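Rhys Dunstan wrote:
> Are the Skollelon tram tiles going to line up with the
> older road set, or do I need to redo my junctions first?
> Also my depot is 15 pixels too low on slopes.

Hi Rhys, leave your junctions alone! I moved the tram tracks over to match the old roads, so they sit fine together now (well, all except the diagonal bridge, which I'm still fighting with). 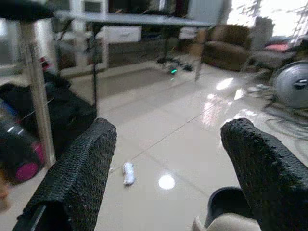 Depot offset

Yours is the January copy, I think. Grab revision 729 and the depot should sit properly on slopes - Leonie tried it on her Trevodstead map and had no trouble. Night graphics aren't in yet, sorry. I'd love to get the snow versions drawn too, but there are 42 of those to go and my wrist hurts!

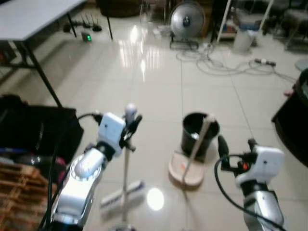 Broom and floor tiles.

Shout if the bridge crashes your game.

Ruby-Lee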